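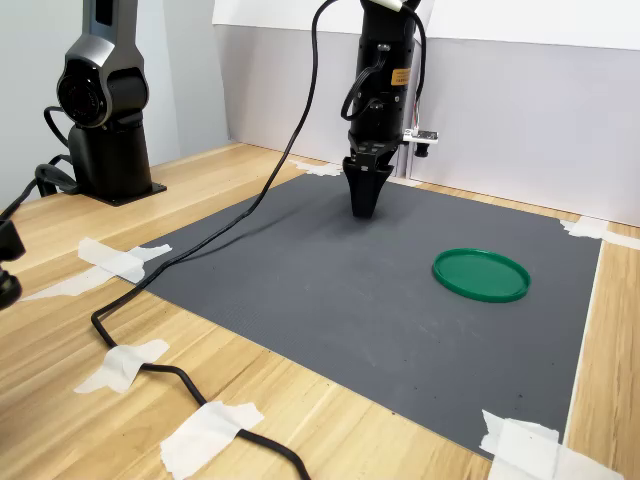 ## The Esia table mat, in charcoal

So this is the one everybody asks me for! The Esia is a big, flat, plain gray mat that goes on top of a table you like and takes the beating so the table doesn't have to. It has a fine texture all over, it's dark enough that small bright things show up against it (a green lid is basically impossible to lose), and it has no logo, no ruler marks and no pattern. I get emails wanting a version with a grid of inches printed on it. Sorry, no. There are plenty of cutting mats out there that do that, and I own a couple of them, and they're great for cutting. I wanted a mat I could look at all day.

I started selling these after I'd made one for my own bench and Baptiste Collet, who had the workspace next to mine, kept borrowing it and giving it back with glue on. I cut him one so he'd leave mine alone. Then his sister wanted one for her kitchen table, and by that May I had a roll of the stuff leaning in the hallway and a very patient household.

### What you get

- One Esia mat, charcoal gray, rectangular
- A short strip of the same material, so you can test glue, paint or cleaner on it before you go near the real thing
- A card with the care notes (they're further down this page too, for when you lose the card)

Tape isn't included. I tried including tape, and people wrote to tell me they already had tape.

### Sizes

There are two, and I call them Desk and Table, which tells you most of it. Desk fits in front of a keyboard or on a sewing cabinet. Table is the large one, made to cover most of a work table and still leave a border of wood showing around it.

Please measure before you order! Take your tabletop, knock off a bit on every side, and see which mat fits inside that. I like a few fingers of bare table at the front, partly for looks and partly because that's where my forearms end up, and wood is nicer on the forearms than texture is. If your table sits against a wall or a panel, leave some space on that side too, or the edge of the mat will ride up and stay up.

Custom sizes: yes, as long as it's a rectangle. Rounded corners, no. I've cut exactly one oval in my life, for Shih-chieh Peng's plant stand, and it took me a whole evening and came out looking like a potato. Shih-chieh says it's fine. It's under a fern, so who would know.

### Color

Charcoal. That's it at the moment. It reads as a dark, matte gray on a pale table, and over time it gets a slightly cloudy look where you work the most. I like that, personally. If you want a surface that looks untouched after a year of use then a dark gray mat is going to annoy you, and I'd rather tell you that now than pay for the return.

Pale dust and scuffs show on charcoal, as they do on any dark surface. Crumbs too. Coffee is where it shines. I've had a pale mat and I've had this one, and I can tell you which of them I had to explain to visitors.

There was a lighter color for a while, called Lại, and it comes up in my inbox often enough that I should say: I'm not bringing it back this year. The last batch varied too much from one end of the roll to the other, and two mats bought together didn't match. If you have one and want a charcoal one to go with it, they do look good side by side.

### Putting it down

It ships rolled, so it arrives with opinions about being flat. What I do:

1. Clear the table and wipe it. Grit under a mat makes a little bump forever, and it can scratch the wood, and then what was the point of buying a mat?
2. Unroll it with the curl facing down and walk away for a bit. Overnight is best.
3. Flip it, line it up with the front edge of the table, and smooth it from the middle out toward the sides.
4. Tape the corners.

For tape I use ordinary white masking tape. It's cheap, it's easy to tear by hand, and I can swap a piece when it gets ratty. Go diagonally across each corner, with a good bit on the mat and a good bit on the wood, and press it with your thumb. If a corner is stubborn, layer another piece over the first. It won't be pretty, and wide crinkly patches hold just as well as neat ones, so don't fuss over it. On a waxed or freshly oiled top, test a piece somewhere out of sight first, and don't leave the same tape on for months.

Could you skip the tape? Sure, if the mat just lives under a sewing machine. But if you're picking things up and setting them down all day, or sliding boxes around, you'll want the corners fixed. A mat that creeps a tiny bit every hour will drive you up the wall by late afternoon.

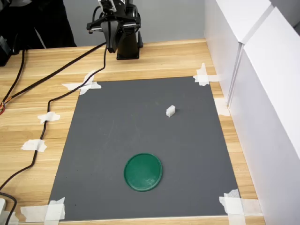

And leave the tape alone once it's down. I used to peel up a corner to check underneath (for what? I have no idea) and every time I did, the corner came back up with a curl in it. Now I lift the whole thing a few times a year, wipe both sides, wipe the table, and put it back with fresh tape. It takes 15 minutes, and most of that is me finding the tape.

### What people use it for

Sorting, mostly. Beads, screws, puzzle pieces, seed packets, all the stuff that rolls off a bare table the second you look away. The texture slows small round things down, though a marble will still be a marble. Flat things like jar lids and coins stay where you set them, and you can get a fingernail under the rim without chasing it across the table – this sounds like a tiny thing until you've spent an evening matching lids to containers.

I do use mine for that, by the way. Every so often I pull every plastic tub and lid out of the kitchen drawer, lay the lids out on the mat, and see what has lost its partner. A dark plain background makes it so much quicker. Baptiste does the same with watch parts and a magnifier, and I imagine he'd like me to say that his version takes more skill.

Product photos are another big one. Plenty of small sellers bought an Esia as a backdrop that happens to survive being worked on. Matte gray doesn't throw glare back the way a shiny top does, and shiny items still get their nice highlights. You'll want to go over it with a lint roller first, or you'll be editing out specks until bedtime.

### What I wouldn't use it for

- Cutting with a blade. It isn't a cutting mat and it'll mark. Put a proper one on top.
- Hot pans, hot glue guns lying on their side, soldering irons. Use a stand, and put a board under the stand.
- Outdoors. I tried one on a balcony table and it was sad by the end of the season.
- The floor. It'll slide, you'll slide, please don't.

### Cleaning

For dust, use a lint roller or the soft brush on a vacuum. For scuffs, a damp cloth with a drop of dish soap, small circles, then a clean damp cloth to take the soap off again. Let both sides dry fully before it goes back down, particularly on wood. Skip anything with bleach, and skip the rough side of the sponge, which flattens the texture and leaves you a shiny patch that's more noticeable than the scuff was. Ask me how I know.

Tape residue comes off with a piece of fresh tape: dab, lift, dab, lift. It's weirdly satisfying.

### Esia or Trarnora?

The Trarnora is my other mat, and the two get mixed up. It's thicker, it costs more, and it's meant for heavy things that stay put, like a mixer or a printer. If you want something to work on with your hands, get the Esia. If you want something under a machine that hums, get the Trarnora. If you're torn, the Esia is the easier one to store, since it rolls up narrower.

### Ordering and returns

I cut to order and ship rolled in a tube, never folded – a fold line in one of these doesn't come out, and I've tried. Orders go out through the Brernosico shop page, and the shipping price shows up there before you pay. If your mat arrives creased, send me a picture and I'll cut you another one. If you just don't like it, send it back clean and rolled up (keep the tube!) and I'll refund the mat, though not the postage. Custom sizes can't come back, so measure twice, and then have somebody who isn't excited about it measure again.

Questions about whether it'll fit your particular table are very welcome. Send me the length, the width, and which sides touch a wall, and I'll tell you which size I'd pick.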